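2024-12-18

The proofs for the Vuscombe box came back from Hinbridge this morning and I have been grinning ever since! Black foil on uncoated navy, so dark you can only read the title when you tip it toward the window. Wanda Obi worried it would vanish completely. It very nearly does, and I love it.

Foil is such a funny thing to work with. On screen it's a flat layer of magenta that you have to promise yourself will be something else. I thickened the hairlines twice after the August test, when the little serifs filled in, and this time every one of them is crisp.
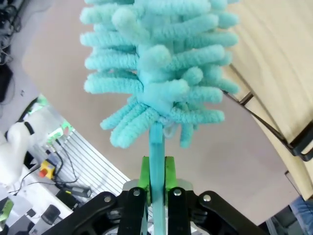

The inside of the lid still needs a decision. Babatunde Shehu wants the map printed full bleed, I want it blind debossed with no ink at all, and we've agreed to try both on offcuts (his will probably win, it's cheaper over a run of 3,000). The spine has to grow by 3 mm too, now that the booklet has gone up to 53 pages plus the cover. Wait, that can't be right for a stapled booklet. Must ask him if he's counting the blank ones. 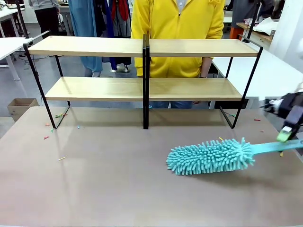 Afternoon

Long call with Aslı Öztürkmen about the Cai lettering. She has drawn 20 versions of the capital C, all by brush, and sent every one. Number three has a dry, scratchy tail that I want to use enormous, running right around the corner of the sleeve and onto the back. We talked for ages about whether the fold would crack the ink. She says score it first, then print lighter along the crease. I'd never have thought of that!

Also found out she learned lettering from painting shop signs, so of course her spacing is that good. 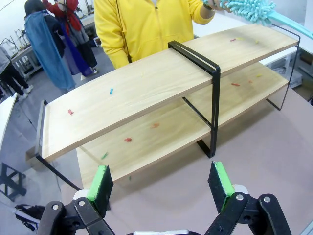
For tomorrow

Send Hinbridge the new spine width before they cut the die.
Ask Sarmīte Urbonaitė for the swatch book back, the one with the gray boards.
Redraw the Vundness stamp without the outline. It looked so much better without it when I tried it small.
Scan Aslı's third C at the highest setting and start playing with it.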